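Teaching the Dastico arms to set a place

Once both arms home cleanly, you get to the fun part! Start with a placemat, a plate, a fork, a spoon and a mug, and keep the plate still while you record (ours slid a lot in March).

1. Drive each arm by hand for a few minutes to warm up.
2. Set the gripper force to 40. Higher and thin handles twist.
3. Record 69 runs, moving the spoon's starting spot a little each time.

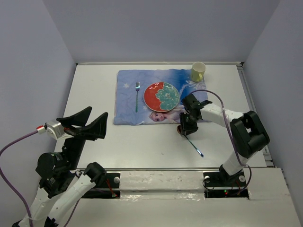
4. Throw out any run where you hesitated. We kept 17 from our first batch, and training on those alone already gave us a decent grasp – so exciting!
5. Save the joint logs before you power down.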